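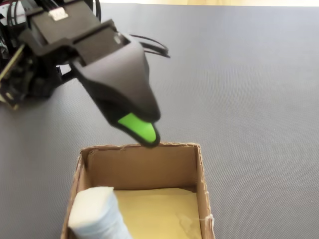
회색 테이블 위, 뚜껑 열린 종이 상자

검색어를 입력하세요 검색

요즘 중고 보드게임에 푹 빠져 살아요. 새 게임도 좋긴 한데, 누가 몇 번이고 돌렸을 법한 게임을 헐값에 데려오는 재미가 따로 있더라고요 ㅎㅎ

시작은 3월이었어요. 동네 중고 장터 글을 넘기다가 Kirmont라는 기차 게임을 봤는데, 제가 대학 때 동아리방에서 밤새 하던 바로 그 게임인 거예요! 절판된 지 한참 됐고 재판 소식도 없어서 거의 포기하고 있었거든요. 글 올라온 지 15분 만에 쪽지를 보냈고, 그날 저녁 지하철역 출구에서 받아 왔습니다. 집에 오는 내내 무릎에 올려놓고 혼자 실실 웃었네요.

근데 중고는 역시 구성품 확인이 일이에요. 설명서에는 역 카드가 아홉 장이라고 되어 있는데 아무리 뒤져도 여덟 장. 판매자분께 여쭤 보니 본인도 중고로 사서 모르겠다고 하시고... 결국 두꺼운 종이에 글씨를 써서 한 장 만들었어요. 글씨가 삐뚤빼뚤해서 뒷면만 봐도 뭔지 다 티가 나는데, 우리 집에서는 그 카드를 뽑으면 다들 환호합니다.

그다음에 들인 게 Baltititz예요. 이름 발음을 아직도 모르겠어요 (발티티츠? 발티치츠?). 최대 네 명까지 할 수 있는 경매 게임인데 규칙은 단순한데 사람을 아주 치사하게 만들어요. 일요일 오후에 동생네랑 한 판만 하자고 시작했다가 저녁밥을 배달로 때웠습니다. 동생이 마지막 경매에서 저한테 석탄을 떠넘긴 건 아직 용서 안 했어요.

보관 얘기도 물어보시는 분이 계셔서 적어 두면, 저는 카드는 꼭 슬리브를 씌우고 토큰은 종류별로 지퍼백에 나눠 넣어요. 지퍼백은 공기를 빼고 닫아야 상자 뚜껑이 안 뜹니다. 상자 모서리가 터졌으면 안쪽에 한지를 덧대서 목공풀로 붙이는데, 하룻밤은 건드리지 말고 두세요. 저는 성질이 급해서 두 번이나 망쳤어요 ㅠㅠ 제습제도 하나씩 넣어 두는데 여름 되면 바꿔 주려고요.

아, 그리고 Faller에서 나온 Wan 확장판 갖고 계신 분 있으면 댓글 좀 부탁드려요. 설명서 뒷장이 찢어져서 동점일 때 누가 먼저인지를 모르겠어요. 지금은 가위바위보로 하고 있습니다.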